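**Evening spreadsheet course at Ciltville – is the certificate worth having, or should I just teach myself?**

posted by marrowfat, April 2, 2023

Hello all, first time asking anything on here so be gentle. I work in the office of a small haulage firm and my manager has said they'll go halves on a digital skills course if I find one I like. I've got it down to the evening one at Ciltville College, which runs for 31 hours over a term and ends with the Thygesen certificate (the intermediate one, mostly spreadsheets, a bit of databases and online safety).

My half would be £29 a month until it's paid off, so not ruinous, but I'd notice it. My sister reckons I could learn the lot from free videos and spend the money on a new washing machine. She may be right! I can already do sums and simple charts, and I once made a pivot table by accident and couldn't make another one. 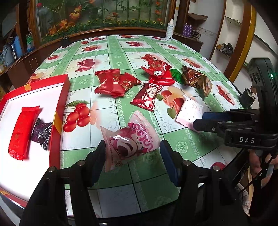 What I really want to know is whether employers look at the certificate at all, and whether the classes move at a sensible pace. I left school a long time ago and I'm slow with new menus. Also, do you need your own laptop? Mine is old and the fan sounds like a hairdryer.

**gatepost_31**

I did the same course two years back so I can help with some of this. The pace was fine. The first three evenings were very gentle – saving files, sorting columns, that kind of thing – and I nearly stopped going, but it picks up sharply once you get to lookups and I was glad I'd stuck it out. The tutor will stay behind for a bit afterwards if you're stuck, or ours did.

You don't need a laptop. The college room has machines with everything on them, though they're locked down so you can't install anything and you'll want a memory stick or an online folder to take your work home. I practised at home on an older version of the program and a few buttons were in different places, which threw me in the test more than the questions did. If you can, do at least a couple of practice papers on the college computers.

As for employers, I've had one interview since and they did ask about it. They wanted to know what I'd done in the project at the end, so pick something you can talk about. I did a stock sheet with 601 rows of plumbing parts and could have bored them for an hour. Something from your haulage work would be ideal (ask your manager before you use real customer details, obviously).

**Tinribs**

waste of money, all on the internet for free. did mine with videos in a fortnight

**quietcarriage**

I'd go a bit against the answer above me. I tried the free video route twice and gave up both times, once on lesson four and once on lesson six, and I'm normally quite a stubborn person. Having a room to turn up to made all the difference to me. If you're the sort who finishes things alone then yes, save your cash, but you know yourself best.

Two things to check before you sign. Ask whether the test fee is included. Mine was through Grisura, not Ciltville, and the fee was on top, plus another payment for a resit, and I only found that out when the form came round. And ask your manager to put the going-halves offer in an email, with what happens if you change jobs partway through. Some places want it back.

You could also have a look at Stunudlow before you decide. It's an online practice site with a free level, and the placement quiz at the start takes half an hour or so and tells you which bits you already know. I came out much better on formulas than I expected and terribly on databases. There's a points thing as well – I'm on 1,411 and still can't write a query without looking it up. If the quiz puts you past intermediate already, ask the college whether you can go straight in for the test without the classes. Mine allowed it, but you had to ask at the desk, it wasn't on the website anywhere.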